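Cook and Kitchen Lead, Jillura Community Kitchen

Closing date: August 2, 2026
Start: September
Hours: 30 a week, term time and holidays
Reports to: Algirdas Grīnberga, Manager

About us

Jillura is a lunch club and community kitchen on the ground floor of the old Bestamo shirt works. We cook a hot midday meal five days a week for people who live or work nearby, and we send out a delivery round to those who cannot get to us. Guests pay what they can. Most are over sixty, but we also see young parents, people between jobs and staff from the units upstairs.

Last year the kitchen served 3,451 meals at the tables and a further 2,000 by delivery. The present cook is moving away at the end of the summer after a long stretch with us, and we would like the new person to be in place in time for a proper handover.

The job

You will plan the menus, order the food, cook the main meal and run the kitchen while it is open. A kitchen assistant works alongside you every day, and there are helpers for serving and washing up on most days. You would be in charge of the kitchen from the time you unlock it until the last trolley is wiped down.

Lunch is one main dish with a vegetarian choice, vegetables, and a pudding. Soup replaces the pudding on some days in winter. We do not fry much and we do not buy in ready meals. The food is plain and well seasoned: stews, pies, dals, baked fish, rice dishes, a roast every other week. Our guests come from many places and they will tell you what they think of the cooking. Several of the best dishes on the current menu came from them.

Menus run on a four-week cycle and change with the season. You will be free to rewrite them once you have seen a full cycle through.

Your main duties

Plan menus that are balanced, varied and within budget.
Cook the daily meal for both the dining room and the delivery round, ready to plate at noon.
Portion and label delivery meals, including allergen labels.
Order from our suppliers and check each delivery against the docket.
Keep the food safety records up to date, including fridge, freezer and core temperatures.
Train the assistant and any new helpers in safe working.
Keep the store tidy and rotate stock.
Deal with surplus food when it is offered, which can be at short notice. You decide what we can use and what we turn down.
Meet the manager once a week to go over numbers and spending.

You will not be asked to drive the delivery round, take bookings or handle guests' payments.

The kitchen

The kitchen was refitted three years ago. There is a six-burner Donetti range with two ovens, a separate steamer, a pass-through dishwasher and a walk-in cold room. The work tables are at two heights, and one of them can be used sitting down. The dry store is up two steps from the main floor, and sacks of rice and flour have to be carried up them. The extraction is good but it does get hot in July.

Most of our stock pots are large and heavy when full. We use a tilting pan for the biggest batches, and nobody is expected to lift a full pot alone. Smaller pans with clear glass lids and metal rims are kept for the special diet meals, which are cooked apart from the rest.

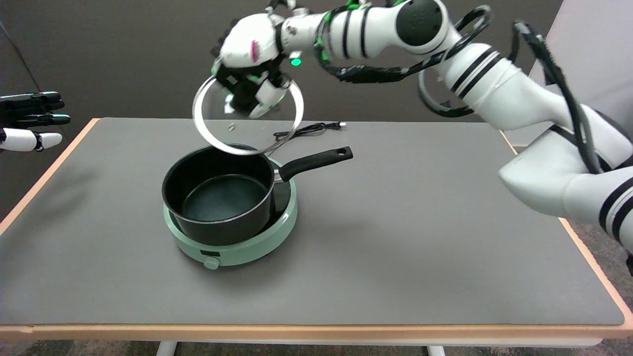 Who we are looking for

You need to have cooked for groups before. It could have been in a school, a care home, a canteen, a restaurant, a place of worship or the forces. We are more interested in whether you can get a good lunch out on time than in where you learned to do it.

We need you to have:

At least two years' paid or unpaid experience of cooking for 40 or more people.
A Level 3 food safety certificate, or the willingness to take it in your first three months. We pay for the course.
A sound knowledge of allergens and special diets, including soft and puréed meals.
Experience of ordering food and keeping to a budget.
Enough written English to keep records and write labels that other people can follow.
Patience. The kitchen hatch opens straight on to the dining room and guests like to talk.

It would help if you also have:

Experience of leading a small team.
Some knowledge of halal cooking.
A liking for baking. We make our own bread twice a week and would be sorry to stop.

Pay and conditions

The rate is £15 an hour for all hours worked, rising to £15.60 once you have passed your probation. Probation lasts 14 weeks. Kitchen hours are 8 am to 2 pm. There is one early start a month, for the stock count.

Holiday is 28 days a year pro rata, plus bank holidays. We close for a week at the end of December and those days are not taken from your allowance. There is a workplace pension. You get lunch every day, work clothes and one pair of kitchen shoes a year. There is no parking on site, but the Bunnag Street bus stop is across the road and there is a locked bike shed in the yard.

We do not ask for evening work. The hall is let out for parties and classes after 4 pm, and the hirers use a small servery of their own at the other end of the building.

If you have a health condition or disability and would need something changed in order to do the job, please say so on the form or ring us first. We have altered the layout for staff before and can do it again.

How to apply

Ask at the office for an application form, or download it from the Jobs page. Please fill in the form — we do not read CVs sent without one. In the last section, we ask you to write out one week of lunches you would cook for us in the autumn, with a vegetarian choice each day. Keep it to a page. Do not cost it.

Forms should reach us by 5 pm on the closing date. They can be emailed, posted or handed in at the front desk between 9 am and 3 pm. We will write to everyone who applies, whether or not we are asking them to interview.

Interviews are in two parts. The first is a conversation with the manager and one of our trustees, lasting half an hour. The second is a cooking task: you will be given a basket of ordinary ingredients and asked to make a main dish for six in 75 minutes. The kitchen assistant will be there to show you where things are. Travel costs within the county are refunded on the day, so bring your tickets.

The job is subject to two references and a basic criminal record check, which we arrange and pay for. You must have the right to work in the UK. We are not able to sponsor visas.

Visiting before you apply

You are welcome to come and have lunch. Tell the front desk you are thinking of applying and they will find you a seat near the hatch. Algirdas is in most mornings and can show you the kitchen after service, once the floor has been mopped. He can also answer questions by phone — the office number is at the foot of every page on this site.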